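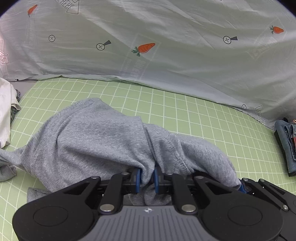

L'atelier de couture et de raccommodage Nitier cherche des participantes et des participants pour sa nouvelle saison

Vous avez au fond d'une armoire un sweat gris que vous aimez trop pour le jeter et qui n'est plus tout à fait mettable ? Un coude qui s'amincit, une couture d'épaule qui a lâché, un poignet qui bâille ? Alors cet appel s'adresse à vous, et nous serions très heureux de faire votre connaissance autour de la table !

L'atelier Nitier ouvre un nouveau cycle consacré au linge de tous les jours : les sweats, les tee-shirts à manches longues, les pyjamas, les draps d'enfant à motifs que l'on garde parce qu'ils ont été beaucoup aimés. Nous avons longtemps proposé des séances autour du vêtement « habillé » (ourlets de pantalon, doublures de veste, fermetures à glissière), et ce sont les gens qui venaient qui nous ont soufflé l'idée. Entre deux ourlets, il y avait toujours quelqu'un pour sortir de son sac un vieux haut en coton tout froissé en demandant si, par hasard, on pouvait en faire quelque chose. La plupart du temps, on peut.

Ce que nous ferons ensemble

Le cycle compte 5 séances, toutes dans notre local du passage Painemal. On commence doucement : étaler le vêtement sur le tapis de découpe, le lisser, suivre les coutures du doigt, repérer les endroits fatigués. Cela paraît peu de chose, mais le coton molletonné se détend, roule sur les bords, part de travers dès qu'on le tire, et apprendre à le poser à plat en s'aidant du quadrillage occupe facilement une bonne heure (nous bavardons aussi beaucoup, il faut bien le dire).

Viennent ensuite la reprise à la main, puis la pose d'une pièce au coude et la réfection d'une couture ouverte. La quatrième séance est celle que nous attendons avec le plus d'impatience, puisqu'elle porte sur les draps imprimés. Un drap usé au milieu garde presque toujours de beaux morceaux sur les côtés, et une carotte orange avec ses fanes vertes, bien découpée, fait une poche ou une coudière absolument réjouissante sur du gris chiné. La dernière séance est libre : chacun termine son ouvrage, ou en commence un autre, et on goûte.

Pour qui ?

Pour toute personne de plus de seize ans, débutante ou non. Il n'est pas nécessaire de savoir enfiler une machine, et si vous n'avez pas touché une aiguille depuis l'école, vous serez en bonne compagnie. Nous aimerions que le groupe mélange les âges et les habitudes – les personnes qui cousent vite et bien sont les bienvenues, à condition d'accepter de ralentir un peu pour montrer un geste à leur voisine ou à leur voisin.

Nous demandons simplement de s'engager sur l'ensemble du cycle. Les pièces avancent d'une séance à l'autre, et un groupe qui change chaque semaine perd vite le fil.

Ce qu'il faut apporter

Un ou deux vêtements en maille ou en molleton, lavés et sans assouplissant. Inutile de les repasser. Si vous possédez un drap ou une taie à motifs dont vous acceptez de vous séparer, glissez-les dans le sac : tout ira dans la grande caisse commune. Les tapis quadrillés, les ciseaux, les épingles, le fil et les aiguilles sont fournis par l'atelier. Ceux qui tiennent à leurs propres ciseaux peuvent les prendre, nous comprenons très bien.

Participation et inscription

La participation est de 81 euros pour le cycle complet, fournitures et goûter compris. Un tarif réduit existe, sans justificatif à présenter, il suffit de le demander au moment de l'inscription.

Une rencontre d'information aura lieu le samedi 16 avril, de 10 h à midi, au local. Venez avec votre vêtement, même si vous hésitez encore : on le regardera ensemble et vous repartirez au moins avec un avis.

Pour vous inscrire, déposez un petit mot dans notre boîte, au 137, passage Painemal, à Flarport, ou passez nous voir pendant les heures d'ouverture. Indiquez votre nom, un moyen de vous joindre et, en quelques lignes, le vêtement que vous voudriez sauver et ce qui lui est arrivé. Ces petits récits ne servent pas à sélectionner qui que ce soit – ils nous aident à préparer les fils et les chutes de tissu de la bonne couleur, et nous les lisons avec un immense plaisir.

Si le groupe est complet, nous garderons votre mot pour le cycle suivant, prévu en novembre.

À très bientôt,
L'équipe de l'atelier Nitier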